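Week 4 handout: Why soap works (and why hard water spoils it)

Hi all! I promised a written version of what I rambled through in class, so I'm putting it here with the bits I skipped when we ran out of time.

Start with the molecule. One end loves water, the other end wants nothing to do with it and would much prefer grease. Drop enough of them in a sink and they bunch up into little balls called micelles, greasy ends tucked inside, and any oil from your hands gets carried off in the middle. I still think that's wonderful, and I've been teaching it for years!

Now the annoying part. Hard water carries dissolved calcium and magnesium, and both grab onto soap and make a solid that won't dissolve. You know it as scum (the ring around the tub, the gray film on the shower door). Soap that's busy making scum isn't cleaning anything, so you end up using more.

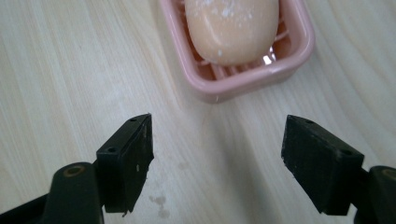
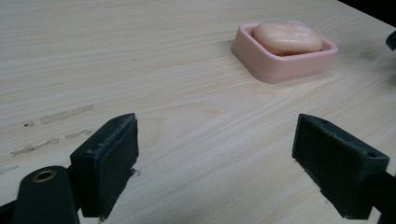
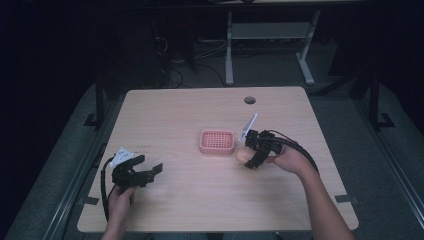
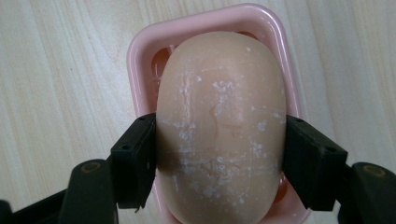

Fig. 2. Pink plastic on a light wooden tabletop. The last picture has the bar close up, with white flaky patches on its face.

Back to the numbers. For the homework, take a 500 mL sample of tap water and a second one of distilled, and add the Kuo soap solution drop by drop, shaking after each drop, until the suds last a full minute. Write down the drops for both. The difference is your hardness reading, more or less. If your sample is over the top of the chart, dilute it to 1000 mL and double your answer (people forget the doubling every single time).

Detergents get around all this because their calcium salts mostly stay dissolved. We'll do those in October, along with water softeners, so have a look at the Farnetti chapter before then. Skip the part on industrial boilers unless you're really keen.

Lab sheets go in the tray by the door.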